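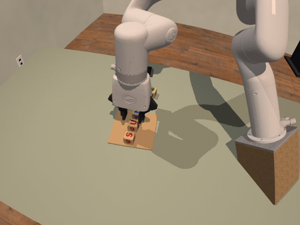 Purkum Song Charts

Hello, and thanks for stopping by! Purkum is a collection of hand-made note charts for rhythm games, put together over several years of evenings by one person with a keyboard, a plastic drum kit and very patient neighbors. There are 92 songs in it at the moment. All of them are original tunes written for small hobby games, so you can pass the charts along and play them on a stream without worrying about the music getting your video muted.

What you get

Each song has its own folder, and in that folder you'll find the audio, the chart and a short text file with the title, the tempo and the difficulty. The charts are plain text, one note per line: the time in milliseconds, the lane, and how long the note is held (a zero means it's a simple tap). I went back and forth on fancier formats for ages, and in the end I kept coming back to something I could fix in a text editor at two in the morning.

Difficulty runs from 1 to 9. Please take the numbers with a grain of salt. I rated the early songs when I was still pretty bad at holding a steady beat, so a 5 from the first batch may feel more like a 3 from the latest one. The sort of thing I call a 9 has crossed hands and long runs of sixteenth notes, and I can't clear every one of them myself.
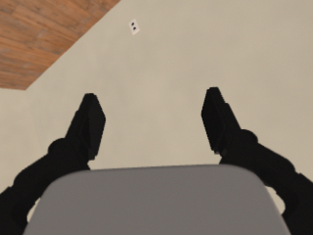

Playing the charts

The charts were made for Joly, my little four-lane player, and they'll load there with no changes. Drop the song folders into the one called "songs" and restart the game. If you use Oleo instead, run the converter in the tools folder first, which renumbers the lanes (Oleo starts counting at one, Joly starts at zero, and yes, I lost a whole weekend to that once). The converter writes new files next to the old ones and leaves your originals alone.

If the notes seem to land a little late, it's most likely your TV. Mine needs an offset of 80 milliseconds, and I'd try that as a starting point and nudge it from there. Turning on your set's game mode helps a lot too!

Known problems

"Nakedel" drifts out of time in the last chorus. The song speeds up slightly there and I charted it at a fixed tempo, so the final stretch needs to be redone by ear. It's on my list for July.

A few of the longer charts go past 500 notes, and older versions of Joly will stutter when they load. Updating the player fixes it.

Hold notes that end exactly where a tap begins in the same lane sometimes swallow the tap. I've been shortening the holds by hand whenever I come across one, but I'm sure there are plenty left.

Sending in a chart

I'd love to have more people in here. Pick a song that has only one difficulty, chart another, and play it all the way through a couple of times before you send it. Easy charts are especially welcome, as I tend to forget what it's like to be new at this, and my own idea of easy still has far too many offbeats in it.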